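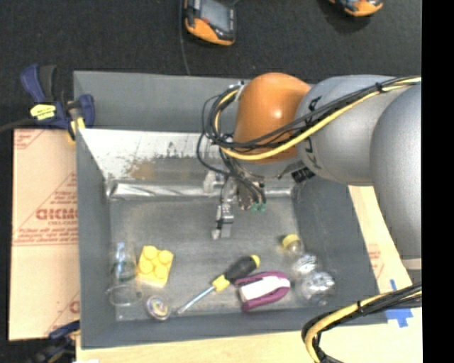

Cleaning a scuffed sloping panel in a gray bin without making it worse

I have a gray bin that I use for small items, and I want to get the inside presentable again before November. The walls are fine apart from ordinary grime. The trouble is the whitish sloping panel below the back wall, which is scuffed all over, with dark patches where it looks worn and a brownish stain near the middle. The floor is dull and scratched too, but I can live with that. I have tried warm water with dish soap twice, and then a paste of baking soda left on for 12 minutes. The paste took off some loose dirt and the stain stayed where it was. I don't know what the panel is made of and I don't have any paperwork for the bin. I would also like to know whether I should keep liquid away from the shiny, crinkled silver strip that runs along the bottom of the panel. Someone suggested Lanero cleaning paste, but I'd like a second opinion before I rub anything gritty on it.

Nimal Khan
Viewed 2,474 times

Gonçalo Tavares
44 people found this helpful

Take everything out first, including the clear container on the left. Get a bag or a tray for the small stuff so it doesn't end up all over the bench.

I would treat the dark patches and the brown stain as two separate problems. If the patches are places where the surface has worn through, no cleaner will bring them back, and more scrubbing will make them bigger. Run a fingernail across the edge of one. If you feel a step, it is wear. If it is smooth and your nail picks up something dark, it is dirt and you can keep going.

For the stain, start in a corner with a few drops of rubbing alcohol on a white cloth. Wait a minute and look at the cloth. If it has picked up the whitish color from the panel, stop there — you are taking off the finish. If the cloth is clean and the panel is not sticky, do the same on the stain, dabbing from the outside in. If alcohol does nothing, try white vinegar on a fresh cloth, after you have wiped the alcohol off with water and let the panel dry. Rust stains sometimes move with vinegar when soap won't touch them.

I would stay off the Lanero paste. I used it on a plastic drawer and it left a hazy spot that caught dirt faster than before.

Keep the strip dry. If any part of it is stuck on with adhesive, alcohol can creep underneath and lift the edge. Use a damp cloth wrapped over a butter knife along there and don't pour anything.

ostixuser768

Magic eraser. Works on everything.

Gonçalo Tavares

A melamine sponge is a very fine abrasive, so the same warning applies. On the gray walls it would probably be OK with light pressure. I wouldn't use it on the panel until the fingernail check is done.

Nimal Khan

Thanks. There is a step at the edge of the two biggest patches, so I will leave those alone. Alcohol did nothing in the corner, good or bad. Vinegar lightened the stain a bit on the second go. I'll do one more round and then put everything back in.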